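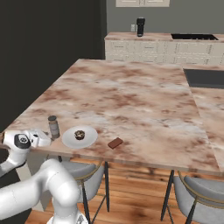
Slide 1. Plate and small jar on the counter.

Notes for Livville talk, keep to 25 min, leave time for questions

Thanks to the library for the room. Say who I am. Mention sign-up sheet by the door.

What the collection is. Local photographs, Livville and the road out to Keane, mostly glass plates then prints. 2445 items on the list as of December. Came to us in three lots, biggest from the Geraghty family. Colm Geraghty's letter, read the first paragraph only, it goes on.

Main Street. Start at the depot end and walk up. Tanel Hotel before the fire, Tanel Hotel after. Ask if anyone knows the men on the porch. Last time somebody's aunt named two of them and I didnt write it down. WRITE IT DOWN.

Feed store, then the bank. Bank corner is the one that gets used in every calendar, don't spend long. Point out the awning lettering next door, that's how we dated it.

Parade pictures. Three of the same parade, different ends of the street. Band is from Keane not Livville, the old caption was wrong and I repeated it for years.

Grimura mill. Only 9 views, none inside. Payroll book helps, around 60 names for the year of the group portrait. Item 1705 is the group portrait. Unidentified still: back row nearly all, the boy with the dog, woman at far right. Pass the enlargement round, ask people to use the pencil and the tracing sheet, NOT write on the print.

School picnic if time. Skip if not.

Captions. How we write them. Street, town, what's happening, names left to right. If a name is a guess say so in brackets. Back of the print gets copied exactly, speling and all. Story about the two Mill Streets, keep short.

Bring in your own. We scan and hand back same day. Albums better than loose prints, please don't pull them out of the album first. Negatives too, people throw them away.

Finish on the river picture. No caption known. Leave it up during questions.

Lights back on before coffee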